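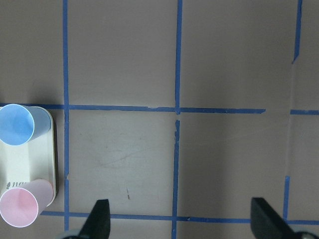
Workshop Tips | By Wenche Aasen | Updated 19/08/2026

Budgeting for a Small Robot Arm Cell

The price on an arm quote covers the arm, the controller and usually one teach pendant. It seldom covers the gripper, the mounting plate, the table or the cable straps. Ask for each as a separate line. Takach and Zidus both quote this way on request; Kumsa bundles, and the bundle is hard to compare.

Table surface. Lay out the work area in painter's tape before ordering fixtures. Tape lifts and tears with use, so budget for replacement rolls and mark only the lines you need. Kraft paper is a cheap cover and can be changed when it scuffs.

Test objects. Paper cups, a plastic tray and a wire dish rack cost very little and show early whether the gripper opens wide enough. Measure your widest item first. Fingers are cheaper to change on paper than after delivery.
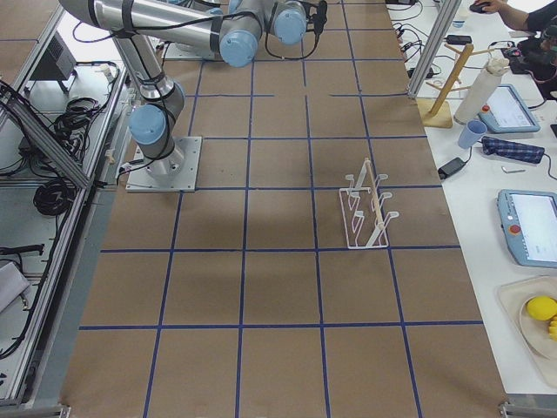
Side space. Plan a second table next to the cell for pendants, a mouse, chargers and the parts waiting their turn. Pendants need a flat spot within reach of the operator, with the stop button uncovered.

Cables. Allow 3 meters more than the drawing shows. Coil the excess under the table, clear of the arm's travel.

Reserve. Hold back $2000 for items missed on the first order. Etenesh Habte's shop placed 11 small follow-up orders in its first year, mostly brackets and connectors, and paid shipping on every one.

Lead times. Get them in writing. Rekoter lists grippers and plates separately, and the two may not ship together.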